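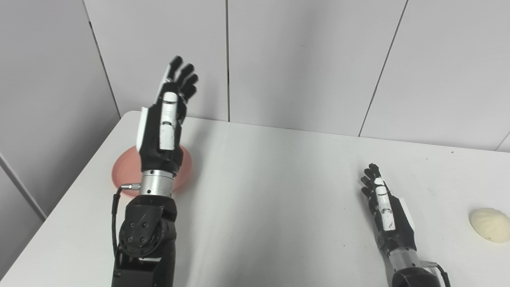
Two five-fingered hands over the bench, with a plate and a steamed bun.

How to plan and budget for a two-armed handling station

Sites in the Ballcombe program may apply for a bench station with two robotic arms and five-fingered hands. This page sets out the steps to follow before a purchase request is lodged. It applies to new stations and to the replacement of an existing pair of hands. Requests for single-arm stations with simple grippers use a shorter form and are not covered.

Read the whole page before contacting a supplier.

Step 1. Describe the task

Write one page on the work the station will do. Name the objects to be handled and note which are soft, slippery or easily marked. Food items and tableware should be listed separately, as they bring different cleaning requirements. State whether one hand or both will be needed for each object.

If every task on the list can be done with a two-finger gripper, request a gripper. Five-fingered hands cost more to buy and a good deal more to maintain, and the program will not approve them for general interest.

Step 2. Measure the space

Measure the bench, the clear floor on all sides and the distance to the nearest wall. Record the reach of both arms at full extension, using the supplier's drawing, and mark it on your plan. A bench that stands against a wall is acceptable, provided the arms can be limited so that the fingertips stop 100 mm short of the wall surface.

Choose a plain tabletop in one light colour. Glare from overhead lighting can cause trouble for vision systems, so allow for a matte finish or for diffusers over the light fittings. Either may be charged to the station budget if it is included in the first request.

Step 3. Obtain quotations

Two written quotations are required. Suppliers currently registered with the program are Triltetti and Drudska. A third supplier may be used with prior approval – allow extra time for this.

Ask each supplier to price the following as separate lines:

Arms, as a matched pair
Hands, left and right
Wrist cables and connectors
Mounting frame and fasteners
Controller and software licence
Delivery and installation
Training for operators

Do not accept a single package price. Hands and cables wear out well before arms do, and a package price makes the later replacement cost impossible to check.

Step 4. Budget for running costs

The purchase price is only part of the request. Each site must also show that it can meet running costs for 5 years. Include these items:

Spare cables. External cables at the wrist bend each time the arm moves. Hold one spare for each arm on site from the first day. The program allowance is $400 per station per year.

Finger parts. Covers and small fasteners on the thumb and fingers should be priced individually. Ask how long each part takes to arrive and whether site staff may fit it without affecting the warranty.

Test objects. Plates, cups and similar items can be bought locally. Food used in trials must be replaced often and should be entered as a consumable. Real food is preferred to plastic copies, which do not squash or tear in the same way.

Inspection. An annual inspection by a registered technician is charged at $1441, including travel within the region. Remote sites should ask for a separate travel quotation.

Staff time. Enter the hours needed to set out objects, supervise the arms and clean the bench. This line is the one most often left blank, and forms without it are returned.

Step 5. Check the site

Confirm in writing that the following are in place before delivery:

A separate power circuit for the station
An emergency stop within reach of the operator's seat
A locked cupboard for tools and spare parts
A wipe-down procedure for food contact surfaces
A named operator and one alternate

Where food is to be handled, ask the supplier for a statement on glove covers and sealing at the wrist. Many hands are not rated for washing, and liquid cleaners must be kept away from open connectors.

Step 6. Lodge the request

Send the task page, floor plan, both quotations and the running cost sheet together. Equipment requests are reviewed each Thursday. Incomplete requests are held over to the following week.

Approved sites receive a purchase number, which must appear on the supplier's order. Do not pay a deposit before the number is issued – the program cannot refund it.

Changes after approval

Substituting a different model of hand counts as a new request. Changes to the bench, lighting or wall clearance can be made by sending a revised floor plan. Delivery dates may be moved once without further approval.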